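Hi Anathi,

Quick update on the Hekach demonstration set, as of 27 August 2022. We're at 393 usable demos, and I'm pretty happy with that! Another 40 got thrown out (mostly me starting the next one too soon), and Akihiko Uchida is still checking the last batch from the Nornport kitchen.

The hand-held grippers are holding up fine, though the finger pads take a beating and I'd like to put new ones in the October budget.

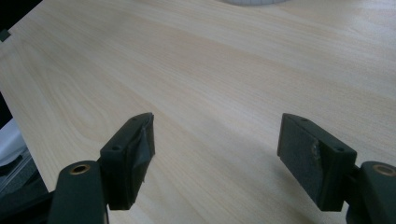
Gripper open over the tabletop, with tape on the left pad and a small worn spot on the right.

Next up is the cup-and-saucer task, which needs about 90 more demos before we can train on it. Could you let me know if the second payment is still on track?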